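Satport Pauses Mixed-Bin Picking Software After Gripper Fault

Release 4.2 withdrawn from all test cells; customers asked to return to previous version

MATHESON, 2020-09-09 - Satport has withdrawn the latest release of its Drovano bin-picking software after a fault in which a robot arm kept moving down after its gripper had already touched an object. There were no injuries. One gripper finger was bent and a wrist cable was pulled out of its connector.

The fault took place in August at the company's test hall in Matheson, during a long run of picks from a metal bin holding mixed items. The run was planned for 1000 picks. It was stopped at pick 487, when the arm failed to halt on contact and pushed the item against the bin floor. The operator on duty pressed the emergency stop, and the arm held its position.

A review of the logs found 31 earlier picks in the same run where the arm had stopped later than it should have. None of these had set off an alarm. The cause was a change in how the software filters force readings at the wrist. With soft items the filter smoothed out the first moment of contact, and the stop signal was sent too late.
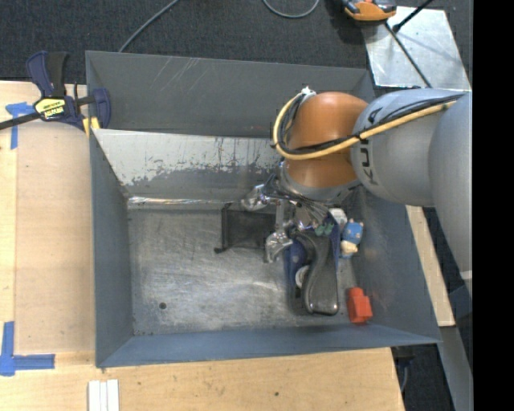

"Mixed bins are hard on this kind of software," said Catalina Godoy, head of testing at Satport. "A soft toy and a hard block give very different readings, and we tuned the filter mostly on hard parts. The late stops were in the log from the first hour. We should have had an alarm on them, and now we do."

Five customer sites had installed the release. All were told by phone and in writing on the day the cause was confirmed, and all have gone back to the previous version. No late stops have been reported from those sites.

Satport has asked Kornar, an outside safety testing firm, to check the corrected filter before it is released again. The work covers three points: the stopping distance on soft and hard items, the new late-stop alarm, and the way cables are held at the wrist.

"We will not give a date for the new release until Kornar has finished," said Kaan Türkmen, product manager for Drovano. "Customers who need the features in 4.2 can call us and we will go through what is possible on the older version."

Sites running the previous version do not need to take any action. Operators who see an arm press on an item after contact - on any version - should stop the cell, save the log and contact Satport support before starting it again.

Media contact: Satport Press Office, Matheson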